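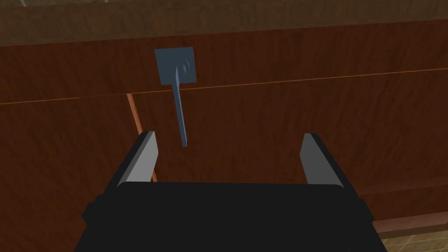

Math Explainers Wanted: Evening Tutors and Question Writers for the Haltcombe Proof Circle

Posted 1/1/22

If you have ever sat across from a teenager who said "I see that it works, but I don't see why," and felt your heart lift a little, then please keep reading, because we would love to hear from you.

The Haltcombe Proof Circle is a small after-school and evening program for students in grades 9 through 12 who like mathematics, or who used to like it and would like to again. We meet in the upstairs rooms at Serbridge, two evenings a week during the school year, and we run a short summer session in July. There are no grades and no tests. Students bring whatever is bothering them (a formula from class, a puzzle from a grandparent, a question about infinity that has been keeping them up) and we sit down with paper and work at it together, sometimes for a very long time.

We are hiring 2 evening tutors and would also like to bring on a few people who can write questions for us from home.
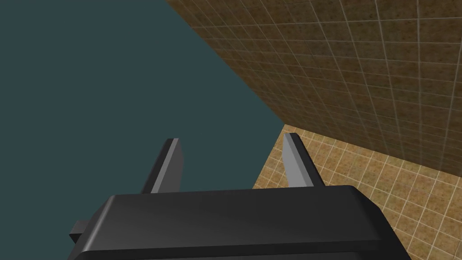 What the tutors do

Each tutor looks after a table of students for the whole evening. You might spend the first hour on why the square root of 2 can't be written as a fraction, and the second on why you are allowed to "flip and multiply" when you divide by a fraction, which is a much harder thing to explain well than most of us remember! We ask tutors to write a short note after every session saying what was talked about and where people got stuck. These notes go into a shared binder, and the binder now holds 434 of them, going back to our very first meeting. New tutors tell us that reading through it is the best training we offer.

You do not need a teaching license or a degree in mathematics. You should be comfortable with algebra, geometry, basic number theory and the usual kinds of proof (direct, by contradiction, by induction), and you should be able to say "I don't know, let's find out" without blushing. We have had wonderful tutors who were nurses, carpenters and retired bookkeepers, and one who was studying music at the time and drew every argument as a picture.

What the question writers do

Our weekly sheet is called the Griltby, after the street where we used to meet, and it carries a handful of problems that can be started by anyone and finished by hardly anyone in one sitting. A typical one from last fall: which whole-number angles divide 360 degrees evenly, and which of those can be the inside angle of a regular polygon? Writers send us a batch each month with full solutions and, please, at least one wrong solution that a sensible student might believe. The wrong ones start the best conversations.

Hours and pay

Tutors work from 5:30 to 8:30 on both evenings, with a break in the middle for sandwiches, which we provide. Pay is $30 an hour, and that includes the time you spend on your note and on the tutor meeting at the start of each month. Question writers are paid by the batch, and we will go over the rate with you when we talk. Travel costs for tutors coming from outside Haltcombe are covered by the Van Beek Fund, which also pays for our paper, our pencils and a really shocking quantity of erasers.

All tutors will need a background check before they start. We arrange it and pay for it.

How to apply

Please send us a letter of no more than two pages. Tell us a bit about yourself, and then explain one piece of mathematics to a curious fourteen-year-old who has just asked you why it is true. Pick anything you like. It can be very simple, and in fact we rather hope it will be, as the simple ones show us the most about how you think. Mention whether you are interested in tutoring, in writing, or in both, and whether you could be around for the July session.

Letters can be dropped off at the Serbridge front desk or mailed to the Haltcombe Proof Circle at the same building. We read everything that comes in, and everyone who writes will get a proper reply. If we think we might suit each other, we'll invite you to spend an evening at one of the tables, paid at the normal rate, so that you can meet the students and they can meet you. They will ask you hard questions. Bring a sweater, too, as the upstairs rooms get chilly after seven.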